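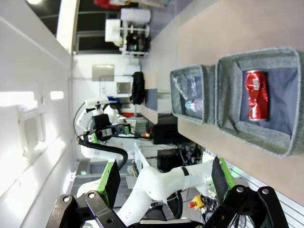
Sudheer Mudaliar wanted to know, before I'd got two lines of this written, whether the Visden kit is any good for people who just want demonstrations and don't care about the software. Fair question. Short version, yes, mostly. Long version below, typed fast between sessions so forgive the spelling.

What we bought: the Visden wrist kit. Small camera, bracket, cable, a licence for their recording program, which is called Harness. Bought in February, used nearly every working day since. Our job is sorting – crushed cans, crumpled plastic bottles, felt bins on a table. Person drives the arm, Harness records, the recordings go to training. Boring work, which is exactly what you want a kit to survive.

Setup. An afternoon. Bracket went on first go. The calibration sheet is printed on paper that curls, so tape it flat or you'll get rubbish numbers and blame the camera. I blamed the camera. Sorry Visden.

Picture quality. Good enough. Wide view, so you get the fingers, the bin and half the room behind it. Some will hate that. I like it. If the learner only ever sees a clean tabletop it goes to peices the first time somebody moves a monitor. Colour is decent, and a red can on dark lining is about as easy as it gets. Clear plastic against grey felt is the hard one, and no setting in the menu fixed it for us. We ended up just collecting more bottle examples than can examples. Two to one, near enough.

Felt bins, while I'm here. Not part of the kit but people ask. Soft sides, so a clumsy grab doesn't wreck anything. They do slide about. We stopped fighting it and let them end up a bit crooked, the positions in the data are more varied for it.

Harness, the software. Mixed.

Good: start and stop on a foot pedal. Doesn't sound like much. After 200 episodes in a day your hands will thank you. Also the bad-take button, one press and the last episode is marked, not deleted. Keep your bad takes, we've gone back for them twice.

Good: playback is instant. Aravind Chettiar does our checking and he can get through a morning's worth over a coffee.

Bad: the labels. You type them by hand, every session, no memory of what you typed last time. So we've now got "can", "Can", "cans" and one "cna" (mine). Spent most of a day cleaning that up. A drop-down list would do it. I've asked.

Bad: export. Anything over 500 episodes in one go and it hangs at the end with no message. Split it into batches and it's fine. The manual doesn't mention this.

Bad: clock drift when you record more than one arm. Small, but it's there, and it grows through a long session. Restart Harness at lunch. Solved for us, might not be for you if your task is a fast one.

The cable. Ours was replaced once, the connector got loose where it bends at the wrist. New one came quickly with a better strain relief. Leave more slack than the drawing shows.

Compared with the Brakstead set, which we had on loan before this: Brakstead has the nicer camera and much nicer software. Also heavier, and you feel the weight when you're driving the arm with small movements. Operators got tired and the late-afternoon demos were sloppy, you could see it in playback. I'd take the lighter kit and the worse labels. Tôn do one as well, haven't tried it, can't say.

Numbers, for those who want them. First dataset was 972 episodes kept, 265 marked bad. Most of the bad ones were us – dropped bottle, grab on the rim, somebody talking to the operator. A handful were the kit, all from before the cable swap. I'd call that reliable.

Who shouldn't buy it: anyone needing depth. It's colour only, and the add-on they advertise has been "coming soon" since we ordered.

Would I buy again, yes. Would buy a spare cable with it. Four out of five, and the missing one is the labels. Will update if they ever fix the export thing.

Posted 08/09/2021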